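Department of Mechanical Systems
Robots in Everyday Work
Lecture 3 Handout: Can Machines Do the Chores Yet?

Purpose of this lecture

Students should leave this session able to say which household and shop-floor tasks a machine can now perform on its own, which it can perform only under supervision, and which remain out of reach. The lecture assumes the reading on grasping from the previous session.

3.1 What counts as done

A demonstration shows that a task was completed once. An employer or a householder asks for something different: the task completed every time, in a room that no engineer has prepared. In this course a chore is counted as done only when the machine succeeds on objects it has not met before and can recover from its own mistakes. Žydrūnas Kairys, who taught the first version of this course, called this the Monday test, and older copies of the notes still use the term.

3.2 The shop floor

Fixed tasks are largely solved. At the Dronholm packing plant, a line handles 400 cartons an hour with one attendant. The cartons are of one size and arrive facing the same way. When the plant added a second product in soft pouches, the line was stopped 103 times in its first month, mostly for pouches that folded under the gripper. The pouches are now packed by hand.

3.3 The home

Floor cleaning is the usual success story, and students should note how little handling it involves. Laundry, dishes and tidying require a machine to pick up objects that differ in weight, shape and stiffness. A bottle of detergent is a fair test. Its weight changes as it is used, its walls may give when squeezed, and the cap must be turned while the body is held still. The Urno trial placed a two-armed machine in a test apartment for more than 2 months. It put bottles back on a shelf reliably and did not learn to open them.

3.4 Learning from human hands

One current approach has a person carry out the task while holding a pair of grippers, so that the recorded motion suits a machine's fingers. The method is quick to set up. It does not record everything the person feels, and the operator's own corrections may be hard for the machine to repeat.

For discussion

Choose one chore from your own home. List the steps that require two hands, and state which of them the Dronholm line could perform without changes.

Reading: Hegazy, chapters 2 and 3. The Bronel case study is optional.

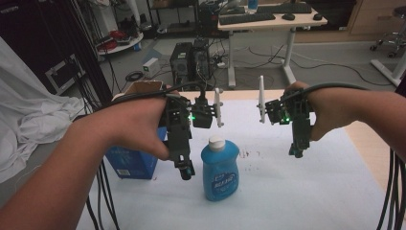

Figure 3.1. Hand-held grippers on either side of a detergent bottle (see 3.4).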